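Gullomdale Community Workshop
Progress report to the Rondetti Fund, April

Work on the reading room furniture is on schedule for the tables and behind on the shelving. The grant has paid for timber, finish, hand tools and the hire of the second bench. Spending stands within the approved budget, and the receipts are attached separately.

Tabletops

The boards came from the old counter at the Cunau hall. Georges Awad sorted them and set aside the ones with nail damage for use as shelf backs. The rest have been planed, sanded and given a glossy finish. We used 283 feet of board in all, a little more than the estimate, because several lengths had to be trimmed at both ends.

Some of the boards have cracks along the grain. We had planned to fill these and leave them. After talking it over with Rami Najjar, who is in charge of the bench work, we decided to check each one before it goes into a top. A board that moves when clamped is glued again or taken out. This has added time, but the tops will get heavy use and we do not want to take them apart later.
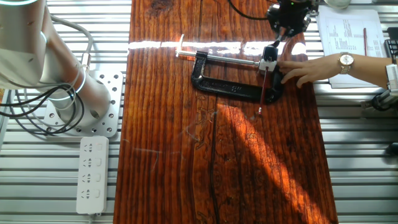

Bench work on one of the long boards, with a C-clamp and a red-handled screwdriver.

Two tops are finished and in storage. The third is being made up now and the fourth has been cut to length. The frames for all four were delivered by Hrnčiar in good condition, apart from one set of bolts that was too short. The right ones have been ordered at no charge.

Shelving

The shelving is behind. The wall in the reading room is out of true by more than we allowed for, and the uprights have to be scribed to fit. Rami has made a template for the first bay. We expect the other bays to go faster.

Budget

We have about $2,000 left for materials. Of this, $600 is set aside for fixings and a last coat of finish once the furniture is in place. The clamps we bought at the start have been enough, and we are not asking for more.

Next period

We will finish the remaining tops, fit the first bay of shelves and move the completed tables into the reading room. Georges will send the delivery dates once the floor has been sealed. We would like to move the shelving deadline back by one month and ask for the Fund's agreement to this.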